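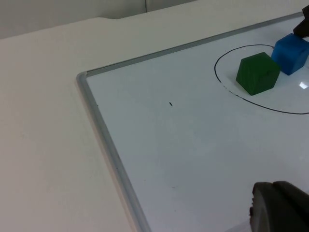 I'm looking for people to come try out grippers with me this summer, and if you like small fiddly jobs you might love it! We're a little shop called Kunora, and we're comparing two sets of fingers, the Braltum and the Morais, on the same arm with the same controller. The job is as plain as it gets: one green cube, one blue cube, a loop drawn on a whiteboard in black marker, and you steering. You pick a cube up, set it down inside the line, and tell me how it felt (grippy, twitchy, slow, whatever comes to mind).

No robot background needed. I'd like a mix of people, so please don't talk yourself out of it. A visit is 30 tries with each set of fingers, with a break in between, and I pay $200 when you're done. Snacks are on me too.
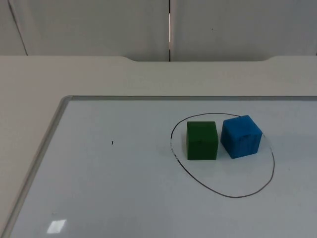 Rhiannon Gough wrote after her visit that the second set of fingers took her a while to trust, and that she'd have liked more practice before the tries that get scored. Fair point, Rhiannon! Everyone now gets as much warm-up as they want.

You'll drive the arm with a hand controller and watch it on two views, one from the wrist and one from a fixed camera looking down at the board. Some people stick with one view the whole time, some flip back and forth. Both are fine, just tell me which you used. 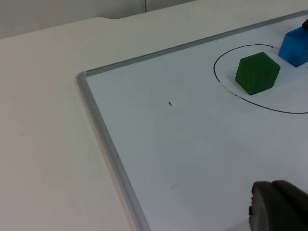
How to sign up

Send a note to Citlali Robles at the Kunora front desk with a couple of times that suit you. Visits run through September. Left-handers, I'd especially love to hear from you!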